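Tjoa Teach Kit, hand guiding + remote teleop for single arm setups

In stock, ships from Bultia warehouse. Allow extra for WA, NT and Tassie.

Show the arm the job once or twice, save it, play it back. No scripting needed for the basic stuff. Two ways to teach, both in the one box:

Hand guiding. Hold the enable button on the wrist collar, push the arm where you want it, let go. Arm goes stiff again when you release. Good for big moves and rough paths. Bit heavy near full stretch, so use two hands.

Remote. Handheld controller, six axis, moves the arm as you move your wrist. Thumb slider for the gripper. Clutch button so you can re-centre your hand without the arm following. Better than hand guiding for anything inside a cupboard, behind a door or up high, where your own body ends up in the way.

You can mix the two in one demo. Most of our customers drag the arm to the opening by hand then swap to the controller for the last bit.

What's in the box
Wrist collar with enable button
Handheld controller, left or right handed
Base station and 2 m cable (longer cable sold seperately)
Foot pedal, marks start and end of a demo
Grudinent recorder software, 2 seats
Quick start card

Specs
Sample rate: 100 Hz, joints and gripper
Storage: 2000 demos on the base station, then export or overwrite
Export: CSV or Grudinent native
Power: 240 V AU plug supplied
Colour: charcoal or white

Arm NOT included. Check the compatability list before ordering, we can't take back opened kits becuase you had the wrong controller cabinet.

Practising in the simulator

Grudinent comes with a kitchen pack now. Same controller, same pedal, same file format, just no real arm to bend. Start new operators here, please. Fridge and cupboard tasks are where people come unstuck, the elbow swings wide and finds the door while everyone's watching the gripper.
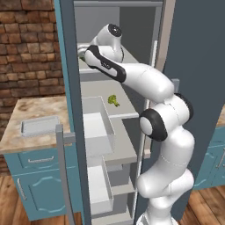 Kitchen pack, tall fridge unit. Gripper over the top shelf, broccoli on the shelf below.

Tips for tall cabinets
- Set the elbow before you go in, not once you're inside
- Watch the clearance above the wrist as well as the fingers
- Slow mode for the reach, normal speed on the way out
- Mucked it up? Tap the pedal twice, demo gets binned, go again
- Don't save demos with long pauses in them. Playback keeps the pauses

Sim demos will load on a real arm but re-check every waypoint at low speed first. Your fridge won't be where ours is.

Firmware

January firmware or later needed for the kitchen pack. Older base stations update over USB, takes a few minutes, don't unplug it. Stistden pendants still work for hand guiding only. Remote mode on Stistden is not supported and not planned, sorry.

Warranty
12 months on the collar and base station. Thumb slider is a wear part. Spares are cheap, chuck one in with your order.

Bulk or uni pricing: ask for a quote, include your arm model and how many seats you're after.

Page updated July 21, 2018

2 shares | 0 comments

Contact us | Shipping and returns | © 2018 Bultia | Back to top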